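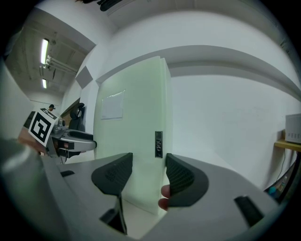 How long does it take to learn to bake sourdough with you?

Most people get a loaf they're happy to eat by their second or third try. My beginner course at Clamwood runs for 4 evenings, and I send you home with dough every time, so you get plenty of practice in your own oven.

Do I need my own starter?

Nope! I'll give you a jar of mine. I call it Kekholm and it's older than my marriage. Feed it once a day if it lives on the counter, or once a week if you keep it in the fridge.
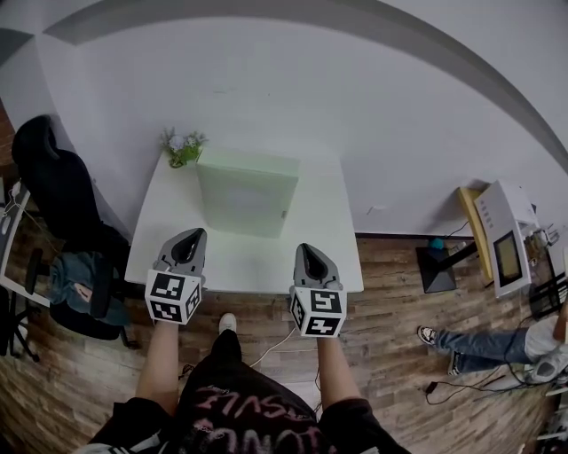 White table, gray wall.

What flour should I buy?

Plain old bread flour is fine. We use 500 grams per loaf, so a big bag goes a long way. I like to swap in a little rye from Rønning when I can get it (it smells amazing), but please don't go hunting for fancy stuff before your first bake.

My dough is a sticky mess. Did I ruin it?

Probably not. Wet your hands, give it a fold, then leave it alone for 35 minutes and look again. I used to throw in more flour every time I panicked - and wow, did I make some bricks that way.
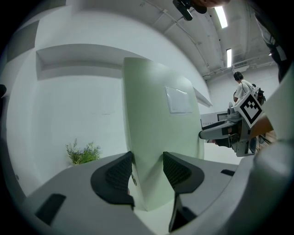 The green panel with the white sheet on it.

Can I bake without a Dutch oven?

Sure. A heavy tray and a pan of hot water on the rack below will get you a decent crust. You can also borrow one of my Kallerico pots for a week, just bring it back clean.

What if I miss an evening?

Email me and we'll find you a spot in the next round. The spring one starts in May and usually has a place or two left. I can't do refunds once I've mixed the dough for that night, sorry - the flour is already in the bowl by 2 p.m.
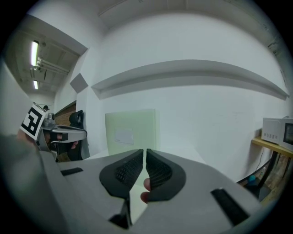
If you'd like to give your spot to a friend instead, go right ahead, only tell me their name and any allergies first.

Who do I write to?

Me, Åsmund Sundqvist. I answer in the evening, once the baking's done.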